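Chapter 2
Stirring, Steeping, and the Well-Set Table

When I first began teaching the beverage course at the Rernik school, I gave the whole of the opening morning to coffee beans, and I am a little embarrassed to remember how proud I was of my slides. My colleague Carmela Vallejo sat in the back row that day, patient as ever, and afterward she asked me whether any of my students had a decent place to set down a cup. They did not. They had been balancing their glasses on notebooks, on windowsills, and in one unhappy case on a stack of my own handouts (those handouts were brown for the rest of the term!). So this chapter starts where I ought to have started, with the table, the cup, and the stick you stir with.

You will remember from Chapter 1 that a drink mixed by hand is only as even as the motion that mixes it. A spoon moves a good deal of liquid at once and is happiest in a wide mug. A stirring stick moves very little, and so it asks for more turns and a lighter touch, and it rewards you by fitting into the narrowest glass on the shelf. We will use both before we are through, but I like beginners to spend their first 40 minutes with the stick alone, getting to know how it feels against the side and the bottom of the cup.
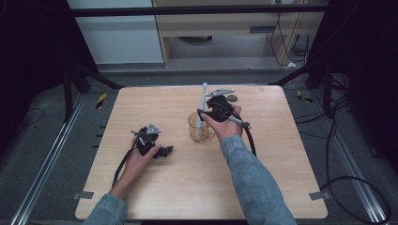

Figure 2.1 A clear glass cup with a handle and a tall white plastic stick, on a square light-wood table.

Clear glass is a kindness to the learner. Sugar that has settled, syrup that is hanging in ribbons, cocoa that has gathered in a ring near the bottom: all of it shows, and you can correct it before anyone takes a sip. Choose a cup with a handle you can hold comfortably, and turn the handle toward the hand you mean to lift it with. Pale wood makes a pleasant background, although you may want to slip a sheet of white paper under the glass when you are comparing two teas of nearly the same color.

Notice, too, how much room one cup really wants. Ní Chonaill, whose little book on tea tables I still lend out every July, allows each guest a square of 16 inches and keeps everything tall toward the middle. I have come around to her way of thinking, elbows being what they are.

Before you go on to Section 2.1, set out one cup and one stick at your own place and practice the following with plain cool water. Fill the cup halfway. Lower the stick until it touches bottom, raise it by a hair, and make slow circles without tapping the glass. Then reverse direction and watch how long the water takes to change its mind.

Key terms: settling, steeping, resting angle, place allowance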